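Greiferfinger rechts schließt nicht mehr sauber
Forum > Roboter und Automation > Wartung und Reparatur

losberg_tom
Samstag, 22. Dezember 2018

Moin zusammen,
ich betreue bei uns eine Zelle mit zwei Armen, beide mit Parallelgreifer, und die rechte Hand macht mir seit November Kummer. Beim Zufahren kommt der eine Finger früher an als der andere, und dünne Teile werden dann ein Stück zur Seite gedrückt. Schrauben habe ich nachgezogen, Finger abgenommen, Auflage geputzt, wieder drauf. Zwei Tage Ruhe, dann ging es von vorne los.

Die Finger sind bei uns mit weißem Stift beschriftet, damit beim Putzen nichts vertauscht wird (ja, hat es alles schon gegeben). Zum Einstellen nehme ich immer etwas Schlankes, Senkrechtes und fahre mittig drüber, dann sieht man den Versatz am besten.

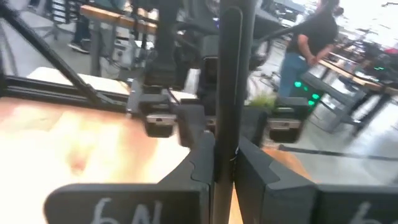
Rechte Hand an der schwarzen Stange, Finger noch offen

Die gestuften Innenseiten machen das Ganze nicht leichter, da weiß man nie so recht, wo man die Lehre anlegen soll. Hat jemand einen Tipp?

Skelar
Wie viele Zyklen laufen die Finger denn? Wir tauschen die Führung alle 2000 Betriebsstunden, egal wie sie aussieht. Klingt für mich schwer nach Spiel in der Führung und gar nicht nach den Fingern.

losberg_tom
Laut Zähler 2324 Stunden. Getauscht wurde da noch nie was *hust*

Mabula
Da muss ich Skelar widersprechen. Eine Führung mit Spiel wackelt in beide Richtungen, bei dir läuft aber immer derselbe Finger vor. Ich würde zuerst die Nullposition neu anlernen. Und zwar mit der Hand in Arbeitslage! Wenn man das Handgelenk um 180 Grad gedreht anlernt, weil man da bequemer rankommt, stimmt es nachher vorne und hinten nicht.

Skelar
Nullposition schön und gut, aber die verstellt sich doch nicht alle zwei Tage von selbst. Irgendwas arbeitet da.

Fadia
Mal was anderes: Womit sicherst du die Fingerschrauben? Ich hatte genau das gleiche Bild, und bei mir war es eine zu lange Schraube, die unten aufsaß. Fühlte sich bombenfest an - der Finger saß trotzdem lose auf der Auflage. Kostet fünf Minuten zum Nachmessen.

losberg_tom
Gesichert ist da gar nichts, nur Federringe. Schraubenlänge messe ich gleich nach dem Essen. Der Kollege Rasmus Ozoliņš hat im November mal welche aus der Restekiste genommen, das würde zeitlich leider sehr gut passen ...

Mabula
Na dann :-) Trotzdem danach neu anlernen, bitte.

losberg_tom
So, nachgemessen: zwei der Schrauben sind zu lang. Passende habe ich bestellt, die kommen in 7 Tagen. Die Führung nehme ich mir dann im selben Aufwasch vor, Skelar, dann ist auch das erledigt. Ich melde mich, wenn alles wieder zusammen ist.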